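Robots at the Guesthouse: Who Does the Cleaning Now?

Jobs and Machines, Part 11

When you stay in a hotel or a guesthouse, the room is clean when you walk in. The bed is made and the floor has no crumbs on it. All of that is work, and someone has to do it before you get there.

Part of that work is now done by machines. When a machine does a job with little or no help from a person, we call it automation. A dishwasher is a kind of automation. So is a door that slides open when you walk up to it.

We went to Tanside, a guesthouse with 13 rooms, to find out what happened when robots started working there.

What the robots do

Tanside has 2 robots. One is called Brestlow. It is flat and round, and it vacuums and mops the floors. It has sensors, which are parts that let a machine notice what is near it. When Brestlow senses a chair leg, it slows down and goes around.

The other robot is called Trisen. It is a cart that drives itself. It carries clean sheets and towels down the hall and takes the used ones back to the laundry room. It can't open doors or pick anything up. A person loads it and a person unloads it.

Both robots follow a map stored in their memory. Gunnel Strömberg, the manager, made the map by walking each robot through the building one time. If a big piece of furniture gets moved, the map has to be fixed.

What the robots can't do

Floors are flat, and that makes them a good job for a robot. Furniture is harder. A cabinet has corners and edges and a narrow side where dust collects. Some things have to be held still with one hand and rubbed with the other. You have to press hard enough to get a mark off, but not so hard that you scratch the wood.

You do this without thinking much. Your skin tells your brain how hard you are pushing, and your brain changes the push right away. Building a robot that can do the same thing is difficult and costs a lot of money. At Tanside, wiping furniture is still done by hand, with a cloth.
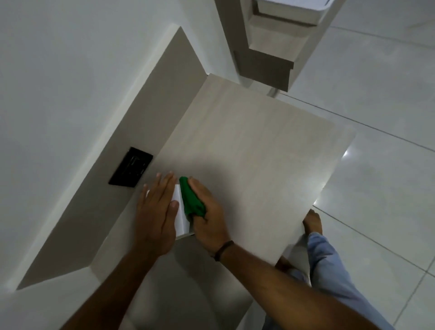
Zachary Cormier

Idun Halvorsen has cleaned rooms at Tanside for years. We asked her which parts of a room take the longest. She said edges and corners. The middle of a tabletop is quick, but the edge gets touched by everyone who walks past. She also checks around the switches on the wall, where people leave fingerprints.

How the work changed

Before the robots came, Idun started each morning by pushing a heavy cart from room to room. Then she vacuumed and mopped. She told us her back and shoulders were sore by lunch.

Now Trisen brings the sheets. Brestlow does the floors after the guests check out. Idun spends more of her time on beds, bathrooms and furniture.

She has some new jobs too. She empties Brestlow's dust bin and rinses its mop pad. She picks up socks and phone cords before it comes in, or they get tangled in its brush. If a robot gets stuck, it sends a message and she goes to find it. Brestlow likes to get stuck under the bed in room 2.

Not everything is better. Idun used to clean side by side with Ronja Eklund, and they talked while they worked. Now they are often at opposite ends of the hall. They asked Gunnel if they could do the big rooms together again, and she said yes.

Did anyone lose a job?

This is a fair question, and people ask it whenever machines come to a workplace. At Tanside, the same people work there as before. But when one cleaner retired, the guesthouse did not hire a new one. At other places automation has meant fewer jobs, and at some it has meant different jobs. It depends on what the owners decide and on how much work there is.

Words to know

Automation: using machines to do work with little or no help from people.

Sensor: a part that lets a machine notice something, such as a wall or a step.

Try it yourself

Pick one room in your home and write down every step it takes to clean it. Put an R next to each step you think a robot could do and a P next to each step that needs a person. Then ask someone else to do the same and compare your lists.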